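Chapter 6
The Room You Meet In

I used to think a meeting went bad because of the people in it. Somebody talks too long, somebody checks their phone, and an hour later we all file out with nothing decided. Then I spent a spring at Londeck, a small furniture maker where I was supposed to be helping with schedules, and I got hooked on something else entirely: the room!

Londeck had two rooms for group work. One was the nice one, with soft chairs and a door that shut. The other was a kind of catchall space at the end of the hall where people ate lunch, stored stuff and, when the nice room was booked, met. Guess which one got the work done? I kept a notebook from February to May, and by the end I had notes on 177 meetings in the two rooms. (My handwriting in the last 33 is terrible. I was tired.) The lunch room meetings ended on time more often, and people came out of them with a next step written down.

I took my notes to Lavanya Namboodiri, who ran the workshop side, and she laughed at me. "You can't put a snack down in the nice room," she said. She meant it, too. The nice room had a low glass table that was no good for eating or writing or spreading out a plan, so everybody sat back with a laptop on their knees and drifted.

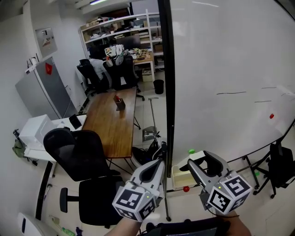 So let's talk about tables first, and then whiteboards, and then all the other stuff that ends up in a shared room whether you planned for it or not. A long table with plain edges and chairs that roll will get you a long way. People can pull up close to the board, or slide down to the far end to work something out in pairs, and then roll back. Put a cup of pens in the middle where everyone can reach it. A whiteboard wants to be near enough that a person can get up and scribble without making a speech of it. If it takes ten steps to get there, only the boss will go.

Then there's the fridge question, which I get asked every single term. Should a working room have a fridge in it? I say yes, mostly, though Charito Lumbao, who taught this course before me, says no and will tell you why at length (look for her reply at the end of section 6.4). Her worry is the hum and the traffic. My feeling is that traffic is half the point — people wander in for a drink, see what's on the board, and fix it.

Backpacks, kitchen gadgets, a ball or two on the floor: I used to want all that cleared out. These days I only ask two things of it. Can you walk to the board without tripping, and can you use the whole table?

In this chapter you'll learn to draw a simple floor plan of a shared room, mark where people walk and where they stop, and spot the places where those two get in each other's way. We'll work through the Kaimal library annex, which had a budget of 3,000 dollars and a very stubborn pillar. Bring a tape measure to class, and a pencil with an eraser.

Before you read on
Pick a room you share with at least three other people. Sit in it for twenty minutes and write down everything that gets moved, and who moves it. Keep the list. You'll need it in section 6.2.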